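Poltach Program Listings: Read Me First

Listings of before and after school care, vacation care and homework clubs in the Flilotville and Dridness school areas. Last updated Thu 7 January.

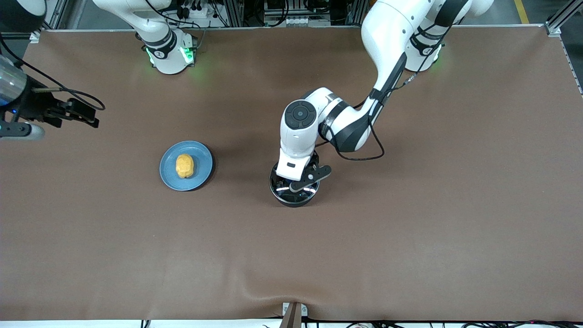

Each row is one program at one school. A school that runs both morning and afternoon care has two rows, so don't add up rows to get a number of schools. There are nearly 400 rows in the current file.

Files

programs.csv: the main listing
fees.csv: daily and casual fees, joined on program_id
closures.csv: pupil-free days and public holidays when a program doesn't run

Columns in programs.csv

program_id: stays the same from year to year
school: name as the school writes it
area: Flilotville or Dridness
type: before, after, vacation or homework
opens, closes: local time, 24-hour clock
youngest_year, oldest_year: P for prep, then 1 to 6
places: licensed places, blank if the centre didn't tell us
enrol_by: blank means enrolments are taken all year

Where it comes from

Schools and care providers fill in a form each June. We check opening hours against the school's own website and ring the office if the two don't match. Programs run by Esquivel are sent to us as a single spreadsheet and use that provider's fee bands.

Known problems

Late pick-up fees are recorded for Flilotville only.
Version 2 changed the fee columns from weekly to daily. Old scripts will still run but give wrong totals.
Waiting lists aren't covered. Ask the centre.
In 20 rows the closing time is the last pick-up time, which can be later than the end of supervised activities. These have a Y in the pickup_flag column.

Use

Free to copy and reuse with a credit to Poltach. Please check hours and fees with the program before you enrol a child. Corrections can be sent through the form on the listings page, with the program_id in the subject line.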